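Section 4: Laying Out the Tabletop Sorting Set

Read this section through once before you unpack the small parts. The Giststead tabletop set can be put out by one person, and the order below keeps you from having to move the bowl after the pieces are on the table.

4.1 Before you start

You need a flat table with a smooth, light-colored top. White is best. Dark bowls and brown pieces show up clearly on it, and crumbs or grit are easy to spot. A patterned tablecloth makes the small pieces hard to find.

Hang a plain dark cloth behind the table if the room has a busy wall or a bright window. The Jikeditz curtain sold with the larger kit works well, but any black curtain that reaches below the table edge will do.

CAUTION: Do not let the curtain rest on the tabletop. It drags pieces off when someone brushes past it.

4.2 Setting the table

1. Wipe the tabletop with a damp cloth and let it dry.
2. Check that the table does not rock. Turn the leveling foot under the low corner until it stops.
3. Place the black bowl on the table, right side up. Leave at least 9 inches between the bowl and the nearest edge.
4. Press down lightly on the rim. If the bowl slides, clean the underside and try again.
5. Keep the lid of the storage box off the table — it takes up space you will want later.

The bowl supplied with sets shipped before May has a slightly narrower base. It is used in the same way.

4.3 Handling the pieces

Pieces go into the bowl one at a time. Hold each one by its narrowest part and lower it until it is just above the rim before you let go. Dropping from higher up chips the finish and makes the lighter pieces bounce out.

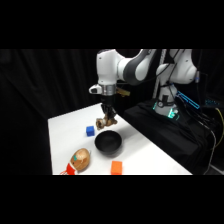

Lumpy or uneven pieces need a little more care than round ones. They tend to turn in the grip, and the heavy end swings down first. If a piece turns, set it back on the table and pick it up again from the other side. Do not try to correct it over the bowl.

NOTE: The full set has 17 pieces. Check them against the card inside the storage box lid before and after each use. Replacements are ordered by piece number, so keep the card.

4.4 Emptying the bowl

1. Lift the bowl with both hands and move it to the center of the table.
2. Tip it slowly toward you, with the rim touching the tabletop.
3. Spread the pieces out in a single layer.
4. Wipe the inside of the bowl. Use a dry cloth only.

CAUTION: Do not shake the bowl to loosen a stuck piece. Reach in and take it out by hand.

4.5 Cleaning and storage

Pieces with a painted or mottled surface must not be soaked. Wipe them with a cloth dampened in warm water and a drop of mild soap, then leave them on a towel until fully dry. Pemix surface cleaner may be used on the tabletop but not on the pieces, as it dulls the paint.

Pack the heavier pieces in the bottom tray and the uneven ones in the top tray. The bowl goes in last, upside down, over both trays.

If the lid will not close, a piece in the top tray is standing on end. Lay it flat.

4.6 Spare parts

Bowl, black: part 235
Storage box with two trays: part 637
Card and lid sleeve: supplied with part 637

Order from Kozłowski, the parts supplier listed on the back cover. Questions about this section go to Marianna Nowakowski at the same address.

Section revised July 23, 2025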